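Stamping by Hand with a Separate Ink Pad
Stetum Paper Notes
Last updated 6 June 2020

This page covers a small round stamp used with a round pad on plain white paper. The same steps apply to loyalty cards and envelopes. Coated stock needs a different ink and is covered under Solvent Pads.

What you need
Stamp with a clean face
Round ink pad, red or another dye color
White paper
Scrap paper for test prints
A flat table with a thin cover sheet

Setting up
Spread the cover sheet and smooth out the creases under the area where you will stamp. A ridge under the paper leaves a pale line through the print. If the sheet has a grid, use it to square up the paper. Lay the paper flat with free space around it, and place the pad toward the back of the table so your sleeve does not cross it.

Stand the stamp upright next to the pad between prints. Laid on its side, it can roll.

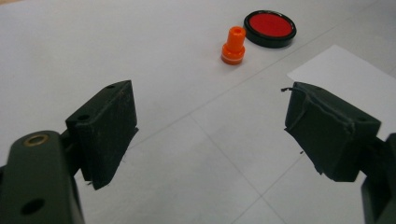
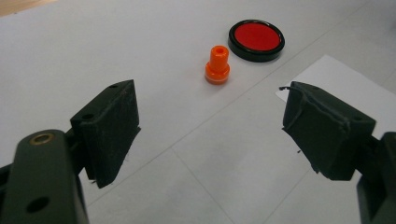
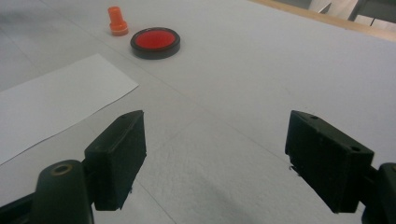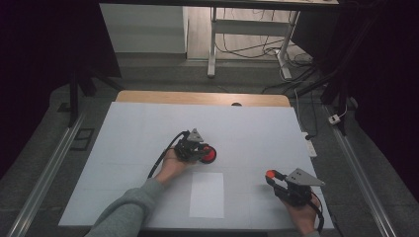 Orange stamp and red pad (first picture); white paper on the covered table (third and fourth).

Inking
1. Open the pad and set it flat.
2. Tap the stamp on the pad 4 times with light pressure. Do not press and hold; ink will collect at the rim of the design.
3. Turn the stamp a quarter turn between taps to even out the coverage.
4. Make 2 test prints on scrap.

Printing
Hold the stamp vertically above the mark. Lower it straight down, press evenly, and lift straight up. Rocking gives a double edge. Leave the print uncovered until it no longer smears on a test corner.

Refilling
The Woltska 557 round pad is rated for 4,000 prints. Add ink when test prints look gray in the center. Spread the drops over the surface and leave the pad closed overnight, right side up.

Faults
Pale center: pad low on ink, or cover sheet creased.
Filled-in lines: too much ink. Print on scrap until the lines open up.
Blurred on one side: stamp tilted when lifted.

Close the pad after each session. Wipe the stamp face with a damp cloth before changing colors.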